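Home | Posts | Workbench | About | Contact

Can a robot take apart a computer yet?

I have spent an unreasonable share of this summer thinking about screws. And clips! And those plastic latches that look like they slide when they lift, and look like they lift when they slide. My friend Fernanda Quintela fixes up old office desktops at Paiva, a little repair and reuse shop, and when I told her I wanted to write more about robots and ordinary chores, she told me to forget about folding towels for a minute and think about her workbench.

She has a point. Everybody loves a towel video (me too, I'll watch a robot fold a towel at any hour of the day), but a towel forgives you. Grab it an inch too far left and you still have a towel. An old desktop tower is a box full of things that were put in one after another, in an order you have to work out backwards, and half of them are held by something you can't see until your nose is inside the case.
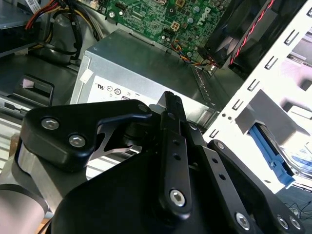
Take the power supply. I always figured it was the easy one, being a big metal brick with square corners. Fernanda set me straight in a hurry. On a lot of the machines she sees you have to take out the screws, unplug every cable that runs from it, work out which of those cables are tucked behind something, press a catch, slide the whole thing a little, and only then lift. If one connector is still attached you feel it in your hands right away, a sort of soft tug, and you stop. You don't even think about it. For a robot, that soft tug is a whole research topic.

And cables! I could go on about cables for pages. A hard part stays the shape it was when you looked at it. A bundle of wires moves when you touch it, and moves again when you touch the thing next to it, and it loves to end up in front of whatever you were trying to look at. A camera down by the gripper helps a lot there, though then the gripper's own fingers are in the view too, and you're peeking around them the way I peek around my own knuckles.

I asked my cousin Olga Antunes about all this (she programs packing machines at Grimine and has very little patience for my excitement). Her view is that people mix up two jobs. Doing one model of computer, always the same way up, always the same screws, could be automated today with enough money and a good fixture. Doing whatever comes through Fernanda's door is a different animal. She made me write that down — "whatever comes through the door" — and I've been using it as my test for every chore since.

Loading a dishwasher: whatever comes through the door. Sorting laundry: same. Wiping a counter: mostly fine until somebody leaves a phone on it. Vacuuming is the one we've really handed over, and even there I pick up socks first, so who is helping whom?

What makes me hopeful is that computers are friendlier than most of what's in a house. Somebody designed them to be opened. The better cases have parts you can take out without a screwdriver, and the makers often color those bits so a tired human can find them. Good for people and, as luck would have it, pretty great for a camera as well.

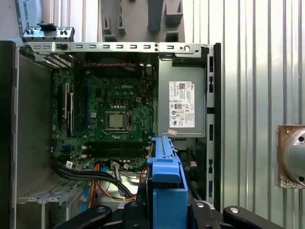 I tried the job myself at Fernanda's bench, with a timer, on a tower she didn't mind me hurting. The side panel took me 3 minutes, most of it spent pulling on the wrong edge. The memory was quick. The drive came out on my second try, and then I got stuck on one connector for so long that she went and made coffee. All told I needed 832 seconds to get out the parts she does before her song is over. I have fingertips, two eyes and a lifetime of opening jars, and I was still guessing!

So where does that leave us? My feeling today: a robot arm pulling a drive or a stick of memory from a case it knows, yes, I'd believe that without blinking. Unplugging the big connectors with the little squeeze tab, sometimes, with a person close by. Looking at a strange machine full of dust and deciding where to begin, I think we're waiting a while. But I said the same about picking random stuff out of a bin a few years ago, and I've had to eat that one.

Fernanda says she'd hand over the screws tomorrow and keep the deciding for herself. Olga says she'd hand over the dust. I'm going back to the bench in December with a better screwdriver, and I plan to beat my time.

124 shares | 13 comments

Recent posts
The towel problem, part two
Why my robot vacuum is scared of the black rug
A visit to the Skorkulier bottle line
Jar lids, and other things that need two hands
Notes from the Ternow tinkerers' fair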